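Festivals and Seasonal Customs
Unit 4 handout: Harvest festivals, lanterns and the shared meal
Tutor: Rattana Thaweesak
Revised 18/02/2026

Please read this before the session and bring it with you. The first part covers what we mean by a harvest festival, the second takes two local cases, and the last part is about the piece of work you hand in during April.

1. What counts as a harvest festival

A harvest festival marks the end of gathering in a crop. In farming villages the date used to move from year to year, as it depended on when the work was finished. Once a festival is printed on a calendar the date stops moving, and it may then fall before or after the crop is in. Many festivals in towns are now held by people who grow nothing, and they still use sheaves, gourds, loaves and baskets of fruit as decoration.

Most harvest festivals have some mix of these:

- giving thanks, at a place of worship or at home
- a meal eaten together, often with the new crop in it
- decoration made from the crop or its straw
- music, dancing or a procession
- gifts of food to neighbours or to people in need
- games, races or a contest between farms or streets

A festival does not need all of them. Note which are present in any case you study, and which have been dropped. People will often tell you what was dropped before they tell you anything else.

2. Some comparisons

Pongal is kept in Tamil Nadu and by Tamil families elsewhere, in the middle of January. It is named after a dish of rice boiled with milk, and the pot is allowed to boil over. Onam, in Kerala, falls in August or September and is known for flower patterns laid on the ground and for a large vegetarian meal served on a banana leaf. Chuseok in Korea is an autumn festival when families visit graves and eat rice cakes called songpyeon. The Mid-Autumn Festival in China is held at the full moon, with mooncakes and lanterns.

In Britain, the church harvest service with hymns and a display of produce is mostly a Victorian custom, although harvest suppers on farms are much older. The supper was given by the farmer to the workers when the last load came in. Corn dollies, made from the last of the straw, belong to the older set of customs, and a good deal of what has been written about their meaning was guesswork by later collectors. Treat claims about "ancient" origins with care. Ask who wrote it down first, and when.

3. Local case: the Unurdale supper

Unurdale has held a harvest supper in the village hall for as long as the parish magazine has been printed. The supper seats 200 and tickets are sold by household. Until the hall was rebuilt, each table was laid by one farm and the farm's name was chalked on the end of the bench. Tables are now laid by street, and the names are written on card.

The menu has stayed close to the same: cold ham, pickles, potatoes, apple pie, cheese. A meat-free pie was added later and goes first. After the meal there is a song called "Barley Down", which has seven verses. Most people know three. The older singers stand for the last verse and the rest of the room follows them.

Points to notice:

- The seating plan records who the village thinks of as a group.
- The food is plain on purpose. Attempts to change the pudding have been voted down.
- There is a grace, but it is short and names no particular faith.
- Children serve the bread. Several people I interviewed remembered doing this better than they remembered eating.

4. Local case: the Drirnine lantern walk

The Drirnine walk is newer. It began with 20 families from the two primary schools and goes from the old market to the river. Lanterns are made from willow and tissue paper in the weeks before. The walk is held at dusk, and there is soup at the end.

Nothing in the walk is tied to a crop, yet the organisers call it a harvest walk and hold it in the same week as the older festival. We will talk about whether the name is enough. Some things to think about: the lanterns are shaped like vegetables and fish, a collection is taken for the food bank, and the oldest walker lights the first lantern. That last custom was made up in the second year. People who joined later speak of it as a tradition.

5. Setting the table

Tables come up in nearly every account of these festivals, so we give them some time. Who sits where, what is put down first, and whether there is a cloth are all worth writing down. In the session we will look at a bare table and then add to it from the accounts in the reader, one item at a time, in the order each writer gives.
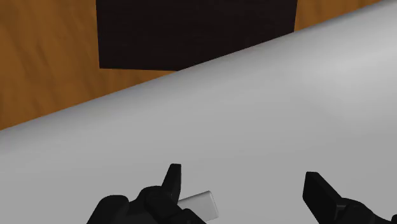

Fig. 1. Plain grey tabletop above a wood-grained surface (computer-rendered).

Two accounts are set for this exercise. The first is the Trumia farm diary, which lists the food but says very little about the people. The second is the Barbosa letter, which describes a family's first harvest meal after moving house and is nearly all about people. The writer names the guests in the order they arrived and mentions the food only when somebody spills it. Read both. They are short.

6. Your fieldwork piece

Write up one seasonal meal or gathering that you know at first hand. It can be from any faith or none, and it can be small. A family meal is fine. Ask permission before you write about other people, and change names if they would like you to.

Your piece should say:

- what the occasion is called by those who keep it
- where it is held and who comes
- what is eaten, worn, sung or made
- what has changed in living memory, and who told you so
- one thing people disagree about

Keep description and opinion apart. If you were told something, say who told you. If you saw it, say that you saw it. Recipes may go in an appendix and are not counted in the length.

The piece is worth 35 per cent of the unit mark. A further 20 per cent is for your talk to the group, and the rest is for the essay. Hand it in on paper at the April session. Late work needs a note from the office.

7. Words to know

Calendar custom: a custom that comes round at a set time of year.
Movable feast: a festival whose date changes from year to year.
First fruits: the earliest part of a crop, offered or eaten with ceremony.
Invented tradition: a custom of recent date that is presented as old.
Gleaning: gathering what is left in the field after the harvest.

Next unit: midwinter fires, and gifts left at the door. Please bring one family recipe for a winter festival, with the name of the person you had it from.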